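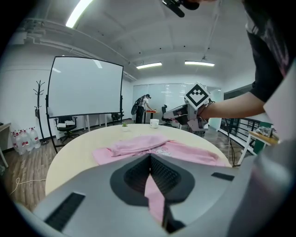 Tranesside Folding Club

The Tranesside Folding Club is a student robotics project about teaching machines to handle clothes. I've been a member for three semesters and I write most of the wiki, so this entry is in my voice and you'll have to put up with that. The club has no connection to origami, although we get an email about it every August.

Background

The club grew out of a class project by Yoga Mandagi, who wanted a robot arm to fold a T-shirt and found that writing the motions by hand was miserable. Cloth never lands the same way twice! Yoga's second try was to have people do the folding themselves, holding the same kind of gripper a robot would use, and to train a model on the recordings. Định Ông joined a little later, rewrote the recording software over one long weekend and named it Purnix. I have asked what it means and he won't tell me.

How a session works

Two people can record at the same time, each at their own table. You take a gripper in each hand, drop a garment on the table any old way, and start. One recorded try is called a run, and a run ends when the garment is folded or when you give up (giving up gets logged too, and please do log it). The square black-and-white markers on the grippers let Purnix work out where each hand is, so keep your sleeves and your hair off them.

New members nearly always grab too much fabric. You want a small pinch at the edge, then lift, then move - slower than feels natural, but without stopping in the middle. Sleeves are the hard part. A sweatshirt sleeve that has bunched up needs pulling straight before you fold anything, and doing that with grippers feels like buttering toast in oven mitts. It does get easier, I promise.

We leave everyday stuff on the tables on purpose, a plant or a cup, so that the model doesn't learn that every table in the world is bare. If you knock something over, finish the run anyway.

The collection

The shared collection stood at 820 runs on 5 December 2024, and 393 of those are long-sleeved tops. Pants are badly behind with 95, mostly since no one enjoys them. The goal for long sleeves is 500, which Yoga thinks we'll pass easily and I think we'll pass after a lot of nagging.

Every run gets watched by someone who didn't record it. The watcher marks the grasps that slipped and writes a short note. Định's notes are famous in the club for being one word long. Mine are too long, as you can probably guess.

The Draron meet

Draron is the yearly student meet where teams bring a trained model and fold whatever the judges hand them. Our first time there we got through the T-shirts fine and then met a hooded sweatshirt, which our model folded very neatly with the hood trapped inside out. The judges gave us half the points. I still think it deserved more - the edges were beautiful.

For the next meet we're working on hoods and on anything with a print, as our older model had a habit of pinching at the graphic on the front instead of the hem. Mixed colors are helping, and bright garments are welcome.

Joining

You don't need to code, and you don't need to be an engineering student. Come to an open session, ask whoever is at a table to show you the grip, and bring an old sweatshirt if you have one to spare. Pants would be even better.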